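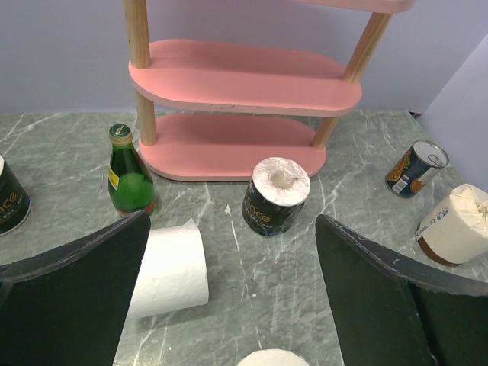
*Small tiered shelf with pink shelves and dowel legs, on a marble-patterned tabletop.*

**Tiered shelf** (also *stand shelf*, *step shelf*, in older catalogs *whatnot*) is a small piece of furniture with two or more flat surfaces held one over the other by posts. Sizes run from floor pieces down to ones that sit on a table or counter. No back, no doors, usually no sides.

## History

Open stands on turned posts were common in European homes by the early 1800s. Called an étagère in French, whatnot in English. Used for china, shells, sheet music, small books. Corner versions came later and took up less floor.

Fell out of fashion in the early 20th century, when plainer rooms and closed cabinets took over. Tabletop kinds hung on in kitchens and shops. Plant stands too, mostly wire or bamboo.

## Construction

Three main ways to hold the tiers up:

- **Through post.** One long post passes through a hole in every tier. Stiff, but the holes have to line up.
- **Stacked post.** Short lengths between tiers, joined by a pin or screw. Easy to ship flat. Loosens with time.
- **Frame.** Tiers rest on rails between the posts. Heavier, seen mostly on floor pieces.

Posts are turned wood, plain dowel, metal tube or rod. Splayed posts give a wider base but need angled holes, so a drilling jig is normaly used. Round or oval tiers have no corners to chip and are easier to reach around, at the cost of some surface.

Tiers of solid wood move across the grain as the air gets drier or damper. A tight post hole can split a tier in one winter. Makers leave a little slack or use a board that moves less.

## Regional types

The **Dernonthorpe stand** has 2 tiers and a raised lip on the upper one, made for drying seed trays. Most surviving pieces are pine, painted, legs cut down at some point. Kuldeep Lodhi's survey of farm furniture lists 16 of them, none signed.

The **Sondurgate step** is narrower, each tier set back from the one under it. Shop use, mainly thread and buttons. The Gilchrist workshop sold it by mail in widths of 20 inches and up, and later as a kit under the name Iden. Kit versions have screw posts and are often found with a post missing or swaped.

## Care

Wipe with a barely damp cloth, dry after. Heavy items go on the bottom tier. Check post joints every January or so, whenever the heating has been on a while. Wax is fine on bare wood, not needed over paint.

## See also

- Étagère
- Plant stand
- Dumbwaiter (furniture)
- Dowel

*Last revised May 2023. Regional section needs more sources.*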